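Flasimley Forums > Kitchen and Table > Storage and Surfaces
Thread: White plastic tray as a work surface, keep or drop?
Views: 2,595 Replies: 6

plarside_dan
31 March 2026
I use a large white plastic tray with a raised rim on top of a white table as the landing area for eggs, mugs and small metalware. The purpose is containment. An egg on a bare tabletop has no stop between it and the floor. On the tray it has a rim on every side, and the flat part inside sits slightly lower than the edge. 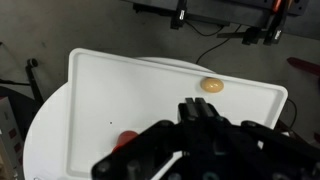 My question is about size. A tray this large takes up most of the usable table, and everything else ends up behind it. Would two smaller trays be better, or one tray and a rack?

rimheight
Keep the large one. Two small trays give you twice the rim and less flat area, and the rim is dead space. I measured mine before replacing it and lost more surface than I expected. Set it square to the table, though. A tray on the diagonal wastes the corners.

teswood_ltd_edition
Disagree on squaring it. On a round table the corners are wasted either way. Mine is a Teswood tray, no longer sold, and it sits at an angle so I can reach the far rim without leaning over the near one.

The tray isn't the problem in your setup. The back of the table is. What is stored there permanently, and what is only there during the day?

plarside_dan
Most of it is permanent. Tools, green bottle, red plate with the box and cloth on it, white mug, spray bottle, the tomatoes. The strainer comes and goes.

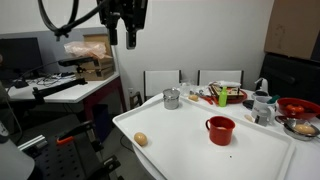 Mug, lidded metal cup and egg on the tray, everything else behind and to the right.

I tried moving the back row to a shelf in August. It was back on the table within a week.

kaewmanee_kitchen
Three points.

1. Pliers do not belong on a table with food. Put them in a drawer.
2. The spray bottle should be below the level of the tomatoes and not on the same surface. You don't say what is in it. Label it.
3. The eggs are in too many places. One is in the strainer, one is on the tray. Pick one container.

Tray size is secondary to all of this.

rimheight
Point 2 is overcautious. A closed spray bottle at the back near the wall is not a hazard. Point 1 I agree with. Point 3 depends on whether he is sorting them.

plarside_dan
Sorting, yes. The tray is for the egg I am going to use next, and the pan is for the one after that. The small egg-shaped things are kept apart from both. I accept the point about the pliers.

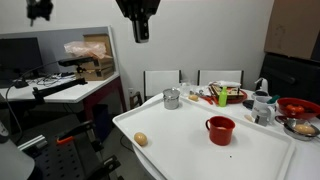
The tall items are less trouble than the flat ones. I can reach past a bottle. The stack on the red plate has to be lifted off whenever I want the plate, and the cloth has to come off before that. If I clear one thing this week it will be the stack.

teswood_ltd_edition
Then clear the plate first and leave the tray alone. Stacking on a plate makes the plate unavailable and raises the center of gravity of whatever is on it. A folded cloth can hang on a hook.

There is an older thread here on table layouts with 99 posts, and the majority came down on one large tray with a single row behind it. You have closer to two rows.

kaewmanee_kitchen
That thread predates the change in the Plarside tray, which got a taller rim. A taller rim is worse for wiping. Mine collects crumbs where the wall meets the floor, and a flat sponge does not get into the curve. Use a bottle brush or a folded cloth edge.

Also, there is a dark speck on the tray. If it doesn't wipe off, try baking soda paste before anything abrasive. Scratches in white plastic hold dirt.

plarside_dan
Will try the paste. Keeping the large tray for now, at the angle it is at. The pliers go in the drawer and the cloth goes on a hook. I'll post the layout again when the back is down to one row.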